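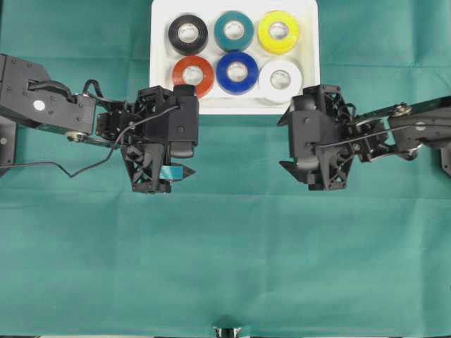

Fig. 1. Tape bench, Guthrie lab open day. Six rolls, one tray, two arms.

Handout 4: Notes from the Guthrie visit
Course 203, Introduction to Automation
Ewan Baird

These notes are for those who came to Otdale in October and for those who had a dentist's appointment. There were a surprising number of dentist's appointments. Either way you are responsible for the material.

1. What we went to see

Guthrie opens its lab once a year. You get a badge, a paper cup of coffee and a tour that ends at the tape bench. The task is easy to state. Rolls of electrical tape sit in a white tray on a green cloth, and a pair of arms has to pick them out and set them down. A four-year-old could do it, and would also put one in his mouth.

The arms are run by a control program called Bimonine, trained on 2532 recorded attempts. Our host gave that number twice, the second time more slowly. Write it down, as it comes back in Problem 2.

2. Why tape

A roll of tape is a short, fat cylinder with a hole in it, so there is more than one way to get hold of it. You can squeeze it from outside, across the full width. You can pinch the wall, with one finger in the hole and one out. Or you can put a finger through the core and hook it.
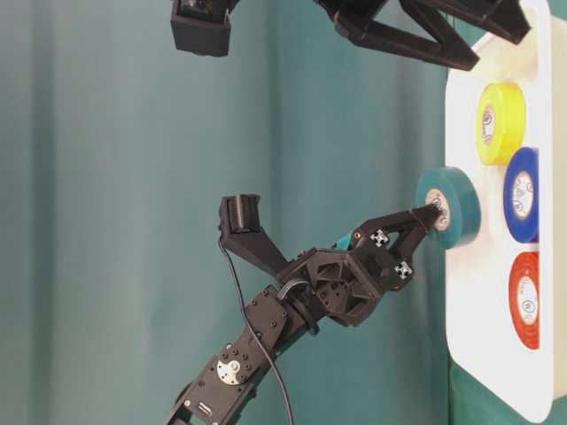

Hooking is the choice that splits a room. It needs very little grip force, and it works on a roll with close neighbors, where there is no space for a finger on the outside. The price is that a hooked roll can swing. If you plan to set it down flat, you now have to think about which way it is hanging, and so does your controller.

Squeezing has the opposite trouble. The roll stays put in the fingers, but the fingers need room on both sides, and a full tray doesn't offer any. Go back to your notes on clearance from week three. If you have no notes from week three, see dentist, above.

3. One arm or two

I asked you on the bus to decide whether this job needs two arms. Most of you said no, with the confidence of people who have two.

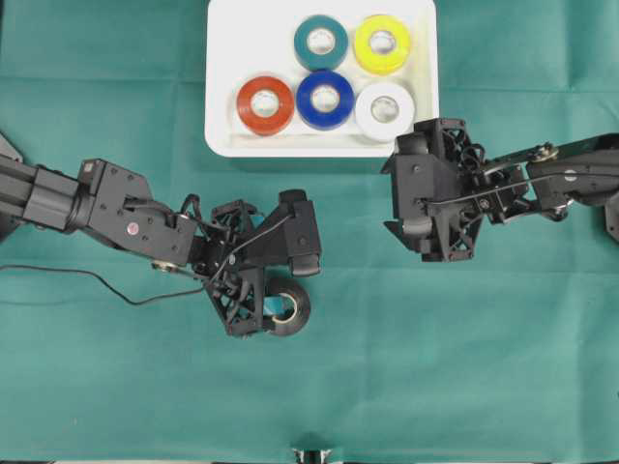
Stundamby disagreed from the back row, and put it well: a second arm earns its keep when the first one has the roll at a bad angle, and until then it is there for the bad days. Fair enough. Remember, though, that the spare arm also takes up space, and somebody has to write the rule that keeps the two from meeting in the middle.

4. Color

The rolls differ in color and in very little else. This is kind to the people watching and less kind to the camera: a white roll in a white tray and a teal roll near a teal cloth are both poor contrast. Think about what you would change first, the cloth or the software. One of these costs less than lunch. 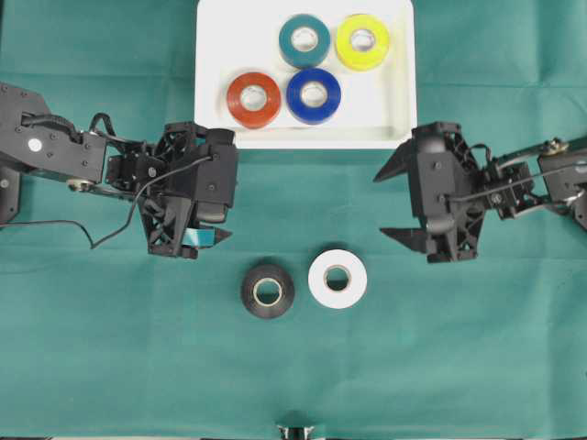 Couldn't you just buy a better tray, one with a slot for each roll, and skip half the problem? came the question as we were collecting coats. Yes, you could. Factories do it all the time and call it fixturing. The lab leaves it out on purpose, and you should be able to say why in two sentences.

5. Problems, due before next lecture

Problem 1. Sketch the three grasps in section 2. Mark the contact points. Stick figures are fine; mine are worse.

Problem 2. Of the 2532 attempts, suppose 478 used the hook and 175 of those dropped the roll. Find the drop rate for hooking. Then say what else you would need to know before telling the lab to stop doing it.

Problem 3. Write the rule that keeps two arms apart over one tray. Plain English, half a page at most.

Badges should be returned to my mailbox. Guthrie wants them back.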